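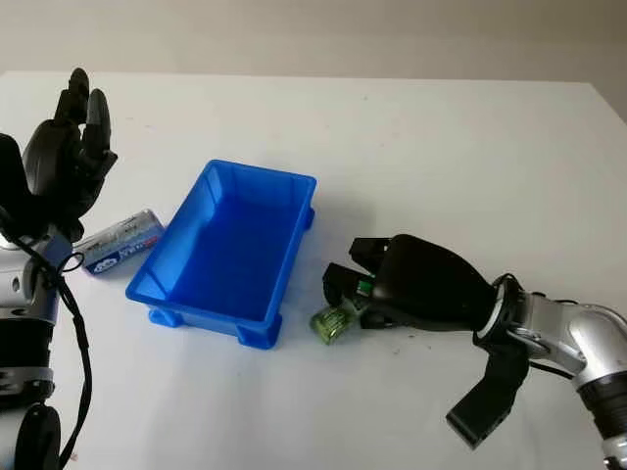
分拣入盒工位:蓝色托盘居中,左侧为扁平包装,右侧为绿色圆柱形小件。

常见问题:双臂设备现在能不能做家务和车间杂活

本页由Skalance应用组维护,面向家庭服务、售后仓储和小批量装配方向的询价方。内容以小件收纳、分拣入盒一类任务为主,其他任务单独注明。技术审校:Roxana Cabrera。七月修订。

一、能力范围

机器现在能独立做家务吗?

分任务看。在固定桌面上,把已知的几种小件放进指定容器,可以做到连续运行,人员只需补料和处理报警。在一间没有预先布置过的厨房或客厅里完成"收拾一下"这类开放指令,目前不能作为可交付功能。两者的差距主要在三处:物品种类不受限,摆放状态不受限,完成标准没有写明。

把小东西放进盒子,难点在哪里?

难点在抓取之前和抓取瞬间。圆柱形小件侧放时会滚动,手指先接触的一侧会把它推走;扁平包装贴着桌面,指尖很难插到下方。盒子敞口、位置已知,放入动作本身容错较大。我们统计的失败里,多数发生在物体离开桌面之前。

扁平包装怎么拿?

常用三种办法。第一种是捏两条长边,要求包装宽度小于手指最大开度,且包装有一定硬度。第二种是用一根手指压住,拖到桌沿,让一部分悬空后再夹。第三种是用另一只手抵住一端,防止滑动。软袋和单层薄膜不适用第一种。

圆柱形小件怎么拿?

手指轴线尽量与圆柱轴线垂直,先在滚动方向的外侧形成阻挡,再合拢另一根手指。力控阈值要低于物体外壳的允许压力。直接从上方快速下压,常见结果是物体弹出工作区。

任务必须用双臂吗?

不必须。单臂加一个固定托盘可以完成大部分入盒动作。双臂的用处有两项:两侧物料分别由就近的手处理,减少跨区移动;遇到需要一手固定、一手操作的物体时不必加夹具。代价是标定工作量增加,还要做双臂防碰撞。

五指手和两指夹爪怎么选?

物料种类少、形状规则,选两指夹爪,成本低,维护简单。物料种类多,或者后续要使用为人手设计的工具,再考虑仿人手。仿人手关节多,线缆多,单指损坏后整手通常需要返厂。只做入盒任务时,仿人手没有节拍优势。

二、指标与测试

你们说的成功率是怎么算的?

一次任务从机械臂离开初始位开始,到全部物料落在容器内壁以里、双手回到初始位结束。中途有人碰过物料或设备,计为失败。物料掉落后由机器自行捡回并放入,计为成功,但另外记录一次重试。

实测数据是多少?

在Brostitz试验间,固定桌面、固定照明、已登记物料,单件入盒成功率为97%。允许自动重试后为99%。这两个数字不能外推到未登记物料,也不能外推到反光更强的台面。

为什么99%还不能直接上线?

要看每天的件数和一次失败的后果。家庭桌面上掉一件东西,捡起来即可。车间里混入一件错料,可能要整箱返检。询价时请先给出单次失败的处理成本,再谈成功率要求。

速度和人比怎么样?

慢。熟练工做同类入盒动作明显快于当前设备。设备适合夜间、低节拍、件数不多但需要有人看着的工位。凡是以节拍为主要考核的产线,我们一般建议用专机或振动盘。

完成一次换型要多久?

同类物料换规格,现场调试按60分钟预留,包括登记新物料、试抓和修改放置点。换成不同类别的物料,例如由硬盒换成软袋,需要重新采集示教数据,时间另行评估。

三、工位条件

对桌面有什么要求?

平整,不反光或弱反光,颜色与物料有区别。浅色桌面配深色或彩色容器,识别较稳定。银色包装在浅色桌面上边缘容易丢失,需要调整光源角度,避免高光覆盖轮廓。桌面上的污点应定期清理,小件检测有时会把污点报为候选物体。

对容器有什么要求?

敞口,浅壁,壁口略外扩更好。底部要稳,放入时轻碰不移位。若容器不固定,系统每次任务前重新定位一次,位置和角度都允许变化,但不得倾斜或叠放。透明容器目前不在支持清单内。

物料之间要留多大间距?

至少容得下一根手指。物料紧贴容器外壁时,靠壁一侧的手指没有空间,系统会先尝试把物料拨开,再抓取。拨开动作会增加一次重试,也会增加滚落的概率。条件允许时,请在上料时留出间隙。

线缆会不会影响动作?

会。外走线的机械臂在腕部大角度旋转时,线缆可能扫过桌面或挂住容器边沿。安装时应核对腕部极限位置的线缆余量,并在软件里限制相应角度。每次更换末端后都要重做这项检查。

四、家庭场景

家里的收纳能不能照搬工位方案?

可以照搬的是抓取和放置两段程序。不能照搬的是物料登记和照明。家中同一张桌子在白天和晚上的图像差异很大,桌上也会出现从未登记的物品。Maksymiv公寓试点的做法是划定一块桌面区域,只处理登记过的物品,其余一律不碰,运行结束后给用户一份未处理清单。

哪些家务目前可以考虑?

桌面小件归盒、干燥餐具按格放置、固定位置的垃圾小件投放,这几项有条件可做。折叠衣物可以演示,耗时长,结果不稳定。清洗玻璃器皿、切菜、照看炉灶,不接受委托。

能处理电池吗?

未破损的小型干电池可以按普通小件分拣。要求手指表面绝缘,设定夹持力上限,容器内不得有金属散件。鼓包、漏液或外皮破损的电池须由人工处理,系统没有可靠的破损判别能力。

有孩子或宠物的家庭能用吗?

运行期间工作区内不得有人或动物进入。区域传感器触发后,双臂停止,手指保持当前夹持力,不会自动松开。恢复运行需要人工确认。做不到分区的住宅,目前不建议安装。

五、车间场景

哪类车间杂活最容易落地?

备件配套、退货小件归类、检后入盘。这类工作的共同条件是物料已有编号,容器统一,工位旁本来就有人巡视。Skoltilgate备件间运行的就是配套工位,每套3件,缺件时设备停下并亮灯,由巡视人员补料后继续。

能不能读包装上的字来分类?

字号足够大、印刷面朝上时可以。小字、反光膜和弯曲表面上的文字识别率不稳定,不应作为唯一依据。建议以外形和颜色初分,再用条码复核。

需要什么样的操作人员?

会使用急停,会看报警代码,能按图示更换指尖垫,经过半天培训即可。标定和示教由我方或受训的设备工程师完成。

指尖垫多久换一次?

按磨损更换,不按日期。表面发亮、抓取时出现可见滑移,或重试次数连续上升,三者出现任何一项就应更换。左右手分别记录,不要成对更换。

六、询价前请准备

需要提供哪些资料?

物料清单和实物样品,每种物料注明尺寸、重量、允许夹持力。容器样品。工位照片和桌面尺寸。每班件数。单次失败的处理方式。现有人工流程的一段完整录像,不要剪辑。

可以先试再订吗?

可以寄样到Brostitz试验间。测试报告包含每次任务的结果、重试次数和失败时刻的图像。样品测试不代表现场验收,现场验收以双方签字的任务定义为准。

测试不通过怎么办?

报告会写明失败集中在哪一种物料或哪一步。常见的处理是改容器、改上料方式,或把个别物料留给人工。若主要失败来自物料本身,例如软袋变形,我们会直接建议暂缓,并退回样品。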